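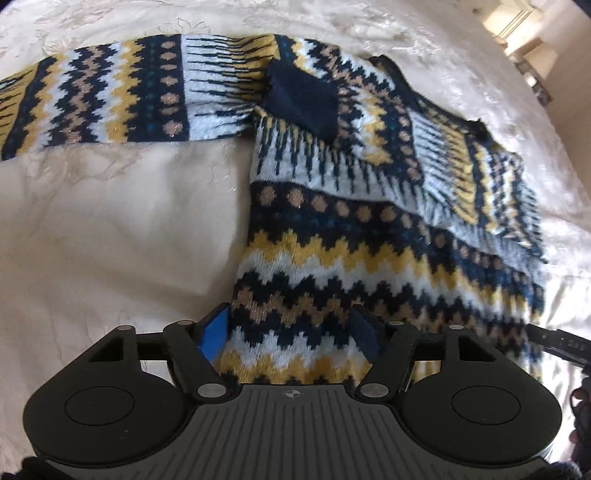

**Service desk / tool trials**

May 15, 2018

Second week of the Troltora trial. The import from Jistar finished overnight with 50 tickets left in the error queue. Most of them have no category set, which Jistar allowed and Troltora does not. I gave them all "General – unsorted" and ran the import again. Seven still failed. Those seven have attachments with an ampersand in the file name. Renamed one by hand and it went through, so I'll do the rest the same way and put a line in the import notes.

Email intake is working on the test mailbox. Replies attach to the right ticket as long as the subject line keeps the number. If the user strips the subject, a new ticket is opened. Jistar does the same, so no loss there, but I had hoped for matching on the message header. The Troltora manual mentions a setting for it. I can't find it in our admin screens. Asked their support, waiting.

Approval flow for new laptops:

- Request form goes to the line manager, then to us. Works.
- If the manager is out, the request should move on after 8 hours. It moved after 8 clock hours and we need working hours. Calendar was set up but not linked to the flow. Linked now, not retested.
- Rejected requests stay open. Need a close step at the end.

Change records are weaker. There is no clash check between two changes on the same server, and the calendar view only loads 20 entries before you have to page. The Stisanton office runs its patching as one long list of small changes, so they will hit that limit every month. I would count this as the main point against the product so far.

Kazemi demo environment is still up from March. Logged in to compare the change calendar. It shows everything on one page and marks overlaps in red, but the ticket screen is slow and the self-service portal needs a separate login. Left it running for now – the Stisanton people want another look before it is switched off.

Reports: built the open tickets by age report in Troltora. Totals match Jistar for everything except reopened tickets. Troltora starts the clock again at reopening, Jistar keeps the original date. Our monthly figures use the original date. There is a "first opened" field in the export, so I can build on that one.

To do:

- rename the remaining attachments, rerun import
- retest the manager timeout with the calendar linked
- add close step for rejected requests
- rebuild age report on "first opened"
- chase Troltora support on header matching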